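Saltar al contenido
Inicio > El taller > Preguntas frecuentes

Preguntas frecuentes sobre los cursos de encuadernación

¿Necesito experiencia previa?
¡Ninguna! Mucha gente llega a Condska sin haber cosido nunca un cuadernillo y sale con su primera libreta bajo el brazo. Si ya encuadernas en casa, el curso de costura copta te va a encantar.

¿Qué voy a hacer en el curso de iniciación?
Una libreta de tapa dura de 172 páginas, cosida sobre cintas y con guardas pintadas al engrudo. Las guardas son nuestra parte favorita: no salen dos iguales, y siempre hay quien quiere quedarse toda la tarde haciendo más.

¿Los materiales están incluidos?
Sí, todos: papel, hilo de lino, cartón, tela y cola. Puedes traer una tela tuya para la cubierta (una camisa vieja queda preciosa), mejor si es algodón fino y viene planchada.

¿Qué papel usáis?
Para los interiores, el Skimdale crudo, que acepta la pluma de maravilla. Para álbumes, el Plurkov de 200 gramos, con cuerpo y un tacto que engancha.

¿Puedo llevar un libro estropeado para repararlo?
En el curso de reparación, por supuesto. Hemos visto recetarios, diccionarios, misales... Los libros con moho no podemos admitirlos en el aula.

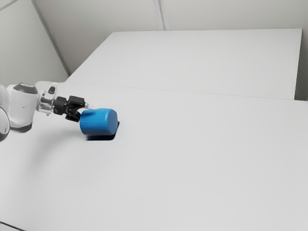 ¿Y si falto a una clase?
Puedes recuperarla en otro grupo del mismo nivel, siempre que haya plaza. Escríbenos en cuanto lo sepas y te buscamos hueco.

¿Hay cursos en verano?
En julio tenemos el intensivo de mañana, de 10 a 14 h. En agosto cerramos.

¿Dónde estáis?
En el pasaje Blackburn, segunda puerta a la izquierda entrando por la plaza. El timbre suena flojito, así que llama con ganas.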